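Folding Examples: Gallery
23/01/2025 – by the Flurkley project team

Flurkley is our clothing set at the Furkberg workshop. We collect folding examples there for a learning system that has to handle ordinary garments on an ordinary table. Every example is one garment and one fold, recorded from start to finish by the fixed camera and saved with a short text label. The set now holds 2,537 examples, and 1,570 of those have been checked by a second person.

We work with 2 tables. The camera settings stay the same for a whole session, and so does the lighting. Operators put one garment down at a time and go through the fold at an even pace. If a fold goes wrong it is kept and labeled as a miss – the model needs those too.

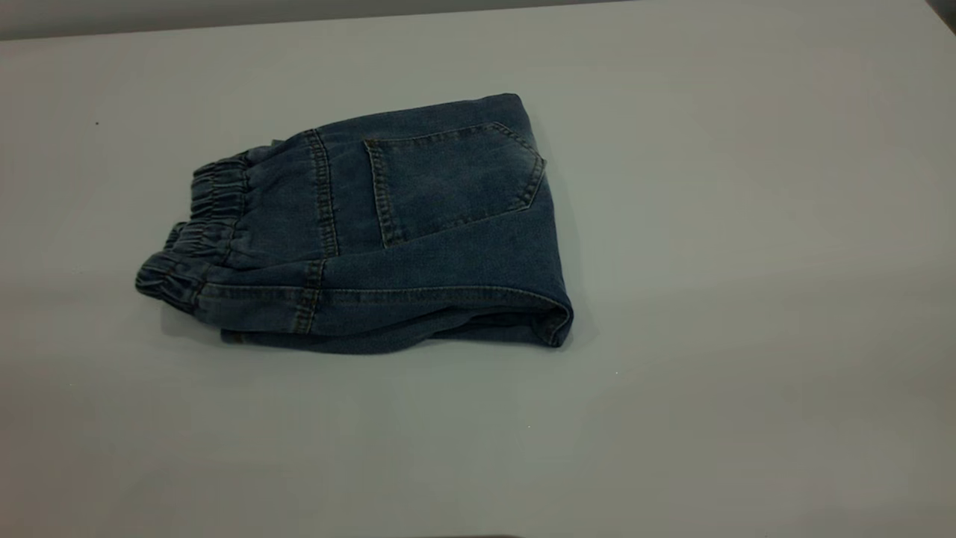 Folded jeans with an elastic waistband, waist to the left, back pocket up.

Denim is slow to collect. It is thick, it holds a crease where you don't want one, and the layers slide over each other less than a T-shirt's do. Elastic waists add to this, as the gathers pull the top edge out of line and the labeling tool has trouble placing the corners. For these pieces we mark the waist by hand and let the tool do the hem.

Labels for pants give the garment type, the waist direction, which side is up and the number of folds. Color is left out of the label. Early on we wrote it in, and operators spent too much time deciding between "dark blue" and "indigo."

Each garment is used for 3 folds in a row and then goes back on the rack, so that no single piece takes over the set. Starting position is changed between folds. Left, right and center all get used, and a slightly crooked start is fine.

Shirts and towels are on the Hirport pages. Skirts and children's pants will be added in February, once the Hennessy labels have been merged with ours – the two sets name the folds differently.

Contact the Flurkley team | © 2025 Furkberg | Back to top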